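Used office PCs for a small library - buy with RAM or without?

Hovano Community Boards > Hardware > Buying and Selling

tilda_k
Posted 8:14 am
Hello all. I am helping a reading room in Zavala to replace its public computers. The old ones are so slow that people give up before the catalog page is open. We have money for 10 machines, but only if we buy used ones.

I have two offers. The first is from Sureck, complete desktops with memory and drive, 51 dollars each. The second is a local office that is closing. They ask 19 dollars each, but the memory and the drives were taken out before sale.

The use is very simple: catalog, e-mail, job applications, printing forms. Which offer would you take? English is not my first language, so please excuse me if I use a wrong word somewhere.

marlpit
Posted 8:52 am
Take the complete ones. With the cheap ones you have to buy memory, buy drives, install everything and then find out which machines are dead. Your time costs something too.

oldsolder
Posted 9:20 am
I disagree with marlpit. Used memory of the older types is very cheap now, and you would want to replace the drives anyway. A used hard drive from an office has been running all day for years. If you put a small new SSD in each one, the cheap offer still comes out close to the other, and you get the better computer.

marlpit
Posted 9:41 am
"Close to the other" is the same price with more work.

oldsolder
Posted 9:47 am
Same price with a new drive inside. Do you want to guess the age of the drives from Sureck?

tilda_k
Posted 11:05 am
Thank you both. I asked Sureck about the drives and they said "tested". They did not say how old. I asked a second time and am waiting.

About the memory: how do I know which type to buy? The office has a mix of models and the person on the phone could not tell me.

fennimore_b
Posted 12:30 pm
Write down the full model name of every computer and look up the service manual. Do not buy by the look of the slot. DDR2 and DDR3 modules have nearly the same length, but the notch is in a different place and they will not fit each other's slots. If someone pushes hard enough you have a broken slot.

Also ask if they have matching machines. Ten different models will make you miserable when you install the software.

greyhen
Posted 1:16 pm
I did this for our club in Kirnlow in August, so maybe my experience is useful. We bought desktops without memory and I filled them up myself at the kitchen table. It took me two evenings. Unplug the power, touch bare metal on the case before you touch the board, and push the module straight down until both clips close. If the computer only beeps at you, take the module out and put it in again before you decide that it is broken.

My mistake was to order all the memory from one seller before I opened a single computer. Three of the modules were the wrong type and he would not take them back. I should have bought for one machine first.

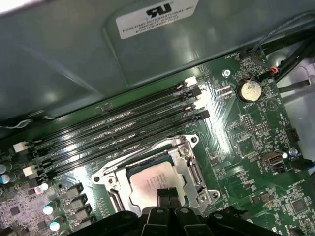 The four memory slots, still empty. Label on the case says Foxconn.

marlpit
Posted 1:33 pm
Two evenings, wrong modules, no refund. I think greyhen is making my argument for me.

greyhen
Posted 1:50 pm
Perhaps a little! But I would do it again. I know now what is inside each one, and when something fails I can repair it. With the complete ones I would be afraid to open them.

fennimore_b
Posted 2:08 pm
One warning: a name on a label inside the case is not always the name you need for the manual. Look for the model on the outside, usually the front or back, and search with that.

tilda_k
Posted 4:27 pm
Sureck answered. They cannot tell the age of the drives, and the warranty is 35 days. So I will visit the closing office and make a list of the models. If I find enough of one model I will buy one first, as greyhen said, and try it with memory and a new SSD. If it is a mix of everything, I go with marlpit's advice.

oldsolder
Posted 4:40 pm
Good plan. Bring a flashlight and look for swollen capacitors on the board. The tops should be flat. And check that they include the power cords, sellers like to forget them.

marlpit
Posted 4:58 pm
Fine with me. Please ask for a lower price if you take all ten - they have to empty that office anyway.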